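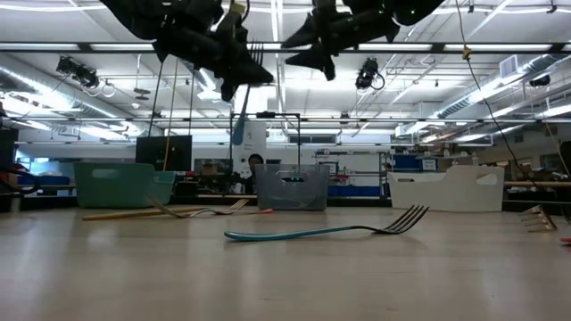 Week 6: Where table manners come from, and how much of the story to believe

Read before class: the Filberg chapter, all of it, and the first half of the Gentile packet. The packet is badly scanned. Bring it anyway.

1. The usual story

Most popular histories of the fork run the same way. A foreign bride brings forks to an Italian city, the clergy complain, she dies of some illness, and the fork waits a few centuries for people to come to their senses. Then it spreads north, court by court, until everyone has one.

Parts of this rest on real sources. The trouble is the shape. It is told as a march from dirty fingers to clean metal, and the people who ate with their fingers are never asked how they managed. Many of them managed well. They washed before and after meals, shared dishes by rules everyone knew, and used bread, spoons and knives for the rest.

2. What counts as evidence

Etiquette books tell us what a writer wanted readers to do. A rule against wiping your nose on the tablecloth may mean that people did it all the time, or it may have been copied from an older book by a writer who had never seen it happen. Filberg treats every rule as a report. I don't think that holds up, and you should mark the pages where the argument depends on it.

Household inventories look safer. The Brilusdale list has 3243 entries, of which 71 are forks. Before you build anything on that, ask:

– Were these for eating, for serving, or for holding meat while it was carved? The clerk doesn't say.
– Who got listed? Poor households left few papers, and cheap wooden things were often skipped.
– Does owning a fork mean using it? A silver one may have been kept as savings.

Gentile puts the change at about 1700 and gives a graph. Look at how few points sit under the line before that date.

3. The "civilizing" argument

The large claim is that manners track self-control: as people learned to hold back at the table, they learned to hold back elsewhere. It is a neat idea and very hard to test. What would count against it? If you can't name anything, be careful with it. Chopsticks are a problem for it too, and Filberg gives them one footnote.

4. For discussion

Pick one rule you were taught as a child – elbows, soup, which hand – and try to find its earliest printed source. "It's more hygienic" is not a source. Write one page, due at 5 p.m. the day before class, and say plainly where the trail goes cold.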